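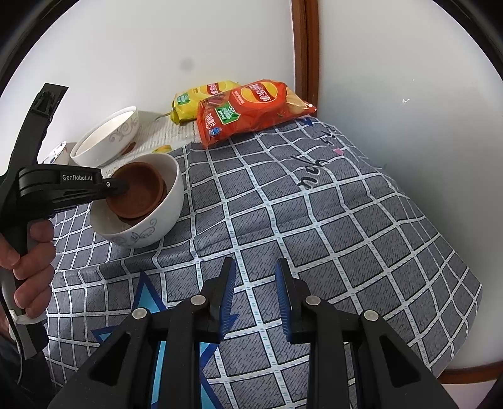 I have been putting off the snack table for most of August. It started as a place to set out bowls when people came over, and then the bowls stayed, and the chips stayed, and after a while it was where everything landed.

On Saturday I finally went through it. The two white bowls with the gray floral pattern are staying. I bought them at Mistlow years ago for 4 dollars each, and they have outlasted three apartments. The little brown dish lives inside one of them now – it's good for olive pits or dip, and it takes up no extra room that way.

The patterned tablecloth I keep going back and forth on. Hélder Torres thinks it's too busy with the bowls. He may have a point, but it hides stains and I wash it every week. The plain one I ordered from Dillisano showed every drop of coffee.

Chips go at the back against the wall, where I have to reach for them. I eat fewer that way. Not many fewer.

Next is the shelf over the stove, which has 17 jars on it and maybe half of them have a label. I'm going to start with the spices and see how far I get before dinner.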